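## About Kendico

Kendico is an evening college for adults who wish to return to learning. We teach bookkeeping, written English and practical mathematics in small classes, and we welcome students who left school without qualifications.

The college was founded by Aleksi Honkanen, and its first lessons were held above a shop in Antwi Street. We now have 5 teaching rooms and a study library, open to all enrolled students until the building closes.
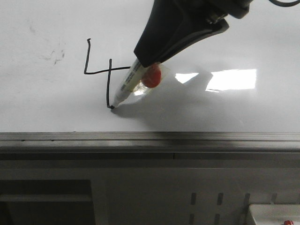

*Marker on whiteboard*

Each course lasts 30 weeks and is taught by 2 tutors. Fees may be paid by instalment — please ask the office for a form before enrolling. New courses begin in February.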